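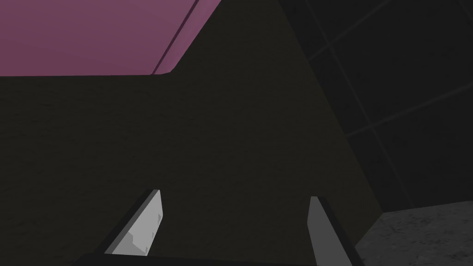
Wrist camera view in the simulator, fingers open.

Gripper pushes into cabinet with no contact reported
Posted by Brayan Cáceres

I am running a kitchen pick task in simulation using the Orkamel planner. On about 20 runs out of 73 the arm takes the gripper in very close to a large surface and the controller carries on as though it has free space. The contact log stays empty until step 1,255, then the joint torques spike and the run aborts. The same start pose gives the same result every time. I have already halved the approach speed and it made no difference. I don't want this behaviour anywhere near the real arm.

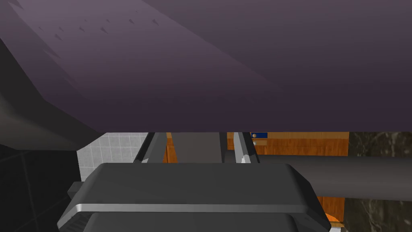 The planner treats the space under an overhang as open if the goal is reachable from the front, and the last few waypoints go in low. I can't tell whether the collision mesh is missing or the check is being skipped. Has anyone seen this?

Reiko Katayama
Turn on the collision geometry overlay before you change anything else. The visual mesh and the collision mesh are separate files, and a cabinet can render perfectly with no collision shape behind it. If the overlay shows a shape, look at your collision filter. We had the finger links in the same group as the furniture after a merge, so those pairs were never tested. The wrist was still in its own group - that was why our log stayed empty until the housing hit something.

Also set a torque limit that stops the run well below the spike. It won't fix the cause, but you will get a usable state to inspect.

Haruto Aoki
Try a smaller timestep. Fixed mine.

Akihiko Minami
A smaller timestep helps with fast contacts passing through thin panels. It won't help if the pair is filtered out, and Brayan has already slowed the approach with no change. I'd go with Reiko's check first. If the filter is fine, compare the planner's copy of the kitchen with the simulator's. Ours had drifted apart after someone rescaled the counter, and the planner was clearing a counter that was no longer there.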